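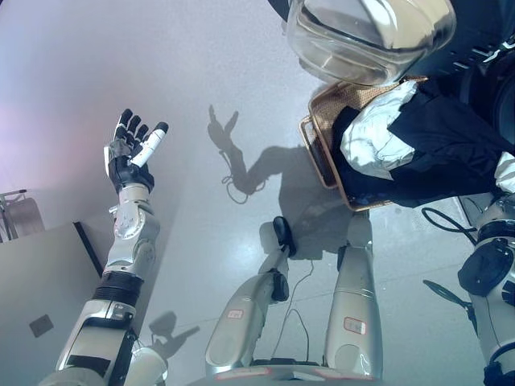
Left hand open, fingers up, with the forearm and elbow joint below it.

From: Marthinus Motaung
To: catalog-practice list
Date: 8 June 2025
Subject: Re: Uncertain dates in the Dretthorpe letters

Ruan Du Plessis wrote:
> We have 698 letters in the Dretthorpe boxes and 98 of them have no
> date at all, or a day and month with no year. The old card index gives
> a year for most of these in pencil. Do we carry the pencil year into
> the date field, or leave the field blank and put it in the note?
> Also, five letters have a postmark that disagrees with the heading.
> Which one wins?

Ruan,

Neither, as the fields stand now. The date field sorts and the note field does not, so a blank date sends the letter to the end of the list and most readers will never reach it. A pencil year entered without a mark looks the same as a year written by the sender.

What we did for the Reltberg papers:

1. Date as written goes in the transcription field exactly as it appears, including misspellings and missing parts. If there is none, enter "undated".

2. Sort date is always filled. Use a range where needed, earliest year first, slash, latest year. Do not enter a single year unless the letter or its cover supports it.

3. Source of date takes one of four codes: H (heading), P (postmark), C (content), X (card index). Use X only when you have looked for the other three. We found the pencil years wrong in 23 cases, mostly letters written in February and filed under the year before.

4. Cataloger's initials go after the code. Marietjie Hlongwane asked for this and it has saved a good deal of mail.

On the postmarks: the heading goes in the transcription field and the sort date follows the heading, unless the postmark is earlier. A letter cannot be mailed before it is written, so in that case sort by postmark, code P, and record the conflict in the note. A later postmark is not a conflict. Check that the cover belongs to the letter before doing any of this. Covers in our boxes had been swapped at some point, and fold lines were the best test.

Gwion Maddocks has a script that lists every record where the sort date falls outside the range given for its folder. It reads the tab-separated export only, and it fails on curly quotation marks, so replace those first.

One open point. The Nghiêm series uses a question mark after doubtful years, and the Gurnusora import drops it silently. If you plan to merge the two sets, convert the question marks to ranges before the import. I have not tested it the other way around.

Marthinus M.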